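Wiki > Robot Manipulation > Methods > Waiting-arm handover

Waiting-arm handover

Last updated: 2019-02-19

Waiting-arm handover is a way of getting two robot arms to share a picking job without getting in each other's way. One arm goes after the part, the other holds still at a parking spot, and only when the first arm has the part in its fingers does the second one start to move. I wrote most of this page, and I've spent far too many evenings on the method, so please forgive the first person – the editors here at Rundora let us get away with it.

Background

The usual way to run two arms over one box is to plan them together, as if they were one big machine with a lot of joints. That works, and it can be lovely to watch, but the planner has an awful lot to chew on and it tends to give up when the box has tall sides. Aldana Ibarra got fed up with this one July and tried something much simpler on the bench at Sostdale: plan for one arm, treat the other as furniture, then swap roles. She called it "taking turns" in her notes (I still like that name better). Hsin-yi Liao wrote the version people use now, and her big addition was the parking spot.

How it works

The parking spot is a pose picked before the run begins. It has to be high enough that the working arm can get in and out of the box, and near enough that the handover doesn't take forever. You'd think you could choose one by eye! I tried, and mine were all too cautious. Hsin-yi's code scores a batch of poses by how much room they leave for the picking arm and how short the trip to the handover point is, then keeps the best one for that box.
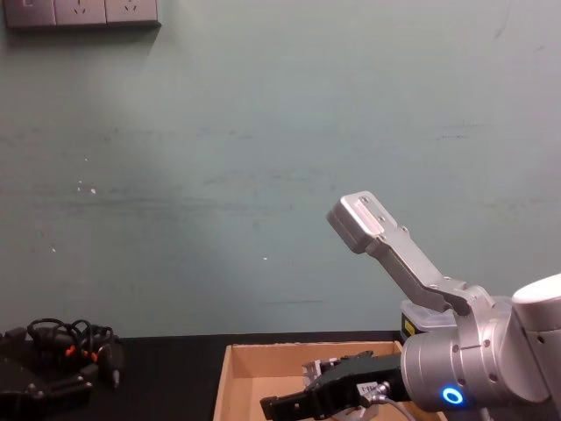 Once the pose is set, the picking arm gets the whole space below it to itself. It reaches in, closes, checks the gap between its fingers, and lifts. If the gap says the fingers closed on nothing, it tries again, up to 2 more times, and then skips that part. The parked arm doesn't hear about any of this. It gets a single message when there is something to collect, and I think that's the nicest piece of the design, as you can debug each arm by itself with the other one switched off.

The handover itself is pretty plain. Both arms travel to a point above the rim, the receiving fingers close, there's a short pause, and the giving fingers open. Justinas Bite found that the pause matters more than the speed of anything else. Too short and the part gets tugged sideways, too long and you've lost whatever time you saved by having a second arm.

Results

The number people quote comes from Sayaka Tamura's test with the Markano part set, where 19 of 21 parts made it from one arm to the other. Both misses were thin flat pieces that slid out when the giving fingers opened. Joint planning got the same two wrong, by the way, so I'd blame the fingertips before I'd blame the method. It's a small test and I wouldn't lean on it too hard, but planning was a great deal quicker, and that was the thing we cared about.

Limits

Turn-taking is slow if you have lots of easy parts lying in the open. Two arms picking side by side will beat it, no question. It also can't do anything that needs both grippers in the box together, like one holding a flap back while the other reaches past. Uldis Sproģis has a variant called Essien that lets the parked arm start drifting toward the handover point early. I've only run it a few times – it's faster, and it scared me once.

Cables are the other headache. The planner knows nothing about them, so a parking pose that looks fine on screen can still pull a gripper lead tight. Move each arm through its full path by hand first, slowly, and watch the lead the whole way.

See also: Grasp checking by finger gap; Joint planning for two arms; Essien

We use cookies to remember your reading settings. Accept / Manage choices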